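Pay People for the Trial Shift

My first restaurant job started with four hours of free work. I was told it was a trial, and that if I did well I would get a call. I washed pans, mopped the back hall and carried crates up from the basement. The call came two days later, so I never complained. I should have.

Unpaid trial shifts are still common in Grellemham. Guilan Long, who runs a noodle shop on the east side, told me she gets 31 applications for one dishwashing job. She pays everyone she tries out. Most of the owners near her do not, and they see no problem with it.

Their argument is that a new person slows the kitchen down and costs them money. I believe that. Training does cost money. It also costs money when a delivery comes late or an oven breaks, and no owner asks the driver or the repairman to work for free.

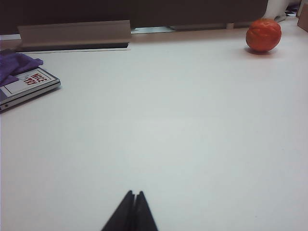

The second argument is that a trial is only an interview. An interview is a talk across a table. Once a person is peeling onions that will be served to a customer, that person is at work, and the hours should be on a pay slip.

Shiyu Lü applied at five places last September and worked a trial at three of them. She got one offer and no wages for any of the trials. She spent $20 on bus fare. A person with rent due can't do that for long, so the jobs go to people who can afford to wait.

I would like the city to set a simple rule. Any shift over an hour gets paid, hired or not. If an owner can't tell in an hour whether someone can handle a knife, the owner can pay for the second hour.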